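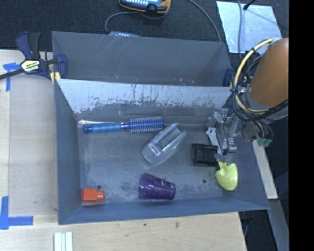
Trelside Water Users Association
Minutes of the Operations Meeting, April 2021

Present: chair, secretary, operations lead, both ditch supervisors, representatives of the Bitholm and Upper Trelside laterals. Quorum met.

1. Minutes of the March meeting
Approved with one correction. Under item 4, "Bitholm headgate" should read "Bitholm check structure."

2. Matters arising
2.1 The key to the Lututia pump house has been replaced and a duplicate lodged with the secretary.
2.2 The county has not replied to the letter on culvert ownership at the lower road crossing. Secretary to write again.

3. Seasonal startup
3.1 Operations lead reported that the main canal was charged in stages over four days. Flow at the head flume was held below the seasonal rate until the banks had been walked.
3.2 Seepage was noted on the outer bank downstream of the Figueiredo turnout. The wet area is small and the discharge is clear, with no sign of soil being carried. To be inspected twice a week until further notice. If the discharge turns cloudy the section is to be drawn down without waiting for the next meeting.
3.3 The staff gauge at the Bitholm check reads low against the survey mark. Readings taken in March are to be flagged in the log and left uncorrected until the gauge is reset.

4. Lining of the Bitholm lateral
4.1 Two options were tabled for the 470 feet between the check structure and the first farm turnout: shotcrete over the existing section, or buried pipe.
4.2 The Bitholm representative favored pipe on grounds of weed control and evaporation. The operations lead noted that pipe would need a trash rack and a cleanout at the upper end, and that the available head is limited.
4.3 Agreed to obtain a hydraulic calculation for pipe before any vote. Shotcrete quote to be kept open if the contractor allows it.

5. Lututia pump
5.1 The hour meter stood at 2,945 at startup. Packing was replaced over the winter and the motor bearings greased.
5.2 Vibration at full speed is higher than last season. Coupling alignment to be checked before the pump is run overnight.
5.3 Discussion of a variable speed drive deferred. No budget line exists for it this year.

6. Water orders
6.1 Orders are to reach the ditch supervisors by noon on the day before delivery. Late orders will be filled only if there is water in the canal to fill them.
6.2 Upper Trelside asked whether neighboring users may trade turns without notice. The chair ruled that trades are allowed within a lateral, provided the supervisor is told first. Trades between laterals need approval.

7. Finance
7.1 Assessments are due at the end of the month. The late charge remains at $200 per account.
7.2 Purchase of 2 replacement slide gates for the Figueiredo turnout approved, to be charged to the maintenance reserve. Carried, one abstention.

8. Other business
8.1 Burning of ditch banks is finished for the season. Remaining growth to be mowed.
8.2 Several users have asked for the delivery schedule by email. Secretary to collect addresses.

Next meeting: date to be set when the pipe calculation is received.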